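Chapter 7
Teaching Two Arms to Pack a Bag

In this chapter
7.1 Why bags are hard
7.2 One task, many short skills
7.3 What to write down while you record
7.4 Scoring a trial
7.5 Exercises and further reading

I once spent most of a June trying to get a pair of robot arms to deal with a zipper. I'd come over from a project called Tredgate, where everything we picked up was a hard plastic block with flat sides, and I was pretty pleased with myself. Our blocks stayed where we put them. They had the same shape at four in the afternoon that they'd had at nine in the morning. Then I moved to the Pokero project, somebody handed me a school bag, and I found out how much of my confidence had belonged to the blocks.

If you've worked through Chapters 5 and 6, you're about where I was. You can record a person steering the arms, you can train a policy on those recordings (a policy, remember, is just the thing that looks at the camera views and decides how the arms move next), and you can get it to repeat a simple pick and place. Now we're going to give it something floppy, with an opening that won't hold its shape, and ask both arms to help each other out.

7.1 Why bags are hard

Think about how you put a book in a backpack. One hand takes the book. The other goes to the rim of the bag, pulls it a bit, lets go, pulls again somewhere else. You probably couldn't tell me afterward which fingers did what. That second hand is the part I want you to watch in this chapter, because it's the part beginners leave out of their plans. They write "left arm: idle" in the task sheet and then wonder why the book keeps landing on the outside of the bag.
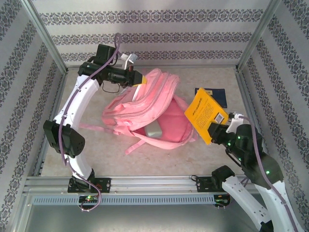 So we split the work into a carrying arm and a helping arm. The carrying arm has a goal you can state in one line: get the book through the opening. The helping arm's goal is much fuzzier. It has to keep the opening usable, and what "usable" means depends on the book, on how the fabric has slumped, and on what's already inside. On Pokero we first tried to script the helping arm, with a fixed point to touch and a fixed distance to pull. It was a miserable two weeks! The fixed point was fine for the first trial of the day and wrong for every trial after that.

What worked better was to let the operator steer both arms at once and never tell them where the helping arm should go. We asked for one thing only, that they keep doing whatever they'd do with their own hands. The recordings got messier and the policy got better. I've seen the same thing since with pillowcases and paper sacks, and I now distrust any recording session that looks too neat.

7.2 One task, many short skills

"Pack the bag" is a long job. By the time an operator has opened a pocket, put a couple of things in and closed up again, you've got a recording with several quite different kinds of motion in it. Reaching is quick and loose. Placing is slow. Zippers are slower still, and they're picky about direction - pull the tab a little off the line of the track and the slider simply digs in.

We cut the long recordings into short pieces, which we called segments, and gave every segment a plain label: reach, grip, hold open, insert, release, pull zipper. Cut where the contact changes, meaning where a finger starts or stops touching something. Don't cut by the clock. I tried equal slices once, and I ended up with a pile of segments that began halfway through a grip and taught the policy nothing except how to be halfway through a grip.

Zipper segments deserve a folder of their own. The pull tab is small, so a camera across the workspace often can't tell you whether the fingers have it or have closed just beside it. The wrist camera can. When you review your zipper segments, go to the wrist view first and check the grip before you look at anything else.

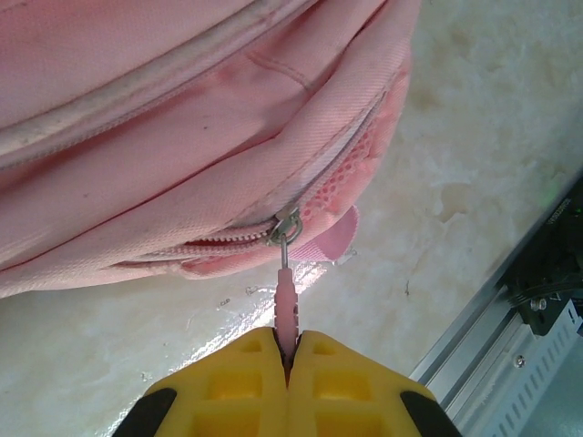
Photo: Pokero project. Used with permission.

You'll be tempted to train one policy per label. Go ahead and try it (Exercise 3 asks you to), but look carefully at the joins. A grip policy that finishes with the tab held at an odd angle has done its own job and left a rotten start for the pull policy. We had better luck training a single policy on everything, with the label fed in as an extra input.

7.3 What to write down while you record

My first Pokero notebook is nearly useless. It says things like "bag again, good" and, on one page, just "hmm." Please do better than I did. For each recording, note:

Which bag, and how it was lying at the start
Which pockets were open
What was already inside
Which arm carried and which arm helped
Who was steering
Anything that slipped, snagged or fell, even if the operator recovered

Keep the recoveries. In our final set of 1173 recordings, 200 contained at least one fumble that the operator fixed, and when I trained without those the policy froze the first time it missed a grip. It had never seen a miss.

7.4 Scoring a trial

A plain yes or no is a poor score for a job this long. We used a 21-point sheet, with points for each contact made, each item fully inside, and each zipper moved the way it was meant to go. Run 100 trials if you can stand it, and shuffle the starting position of the bag every time.

The Furnard score sheet, which you'll find with the files for this chapter, is laid out the same way and is easier to read than ours was. The file set was last updated on February 22, 2018. Read the sheet before you start Section 7.5, and fill in one copy by hand while you watch a recording all the way through, wrist view and fixed view side by side.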